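## Unit 6: When one hand does not let go

Notes for the practical part, 22 Dec 2022

In this unit we study a fault from our own log. The task is called Pekeck. The robot takes a toy vegetable with one hand, passes it to the other hand, and puts it in the tray. In August we ran the task 2,000 times, and 185 runs ended with a fault. In 175 of these the fault came during the passing.

The sequence was written as follows:

1. Right hand closes.
2. Controller waits for the grip signal.
3. Left hand opens.
4. Right arm moves to the tray.

The error was in step 2. The grip signal came from the motor current in the fingers. When a finger pressed on the other hand, the current also went up, and the controller read this as a good grip. Sometimes the object fell. More serious was the opposite case, in which both hands held the object and the right arm began to move. The two wrists then pulled against each other until the force limit stopped them. The carrot is the most difficult object of the set, for it is narrow at one end and the fingers have little space. 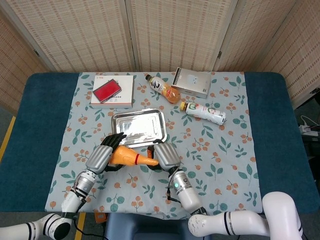 Valentina Mansilla objected that the current limit should not take all the blame: the controller never asked the left hand if it was open, and with a perfect grip signal the arms could still pull. I agree with her, and I have changed exercise 2 for this reason.

**Safety rule for the lab.** If the arms stop under load, do not pull the object out by hand. Press the emergency stop, check that the arms are supported, and call the instructor. The fingers may still hold tension.

**Exercises**

1. Write the condition that must be true before step 4.
2. Add a check for the left hand, and say what the robot should do if the check fails.
3. Read log entry 2,591 and mark the line where the first wrong decision was made.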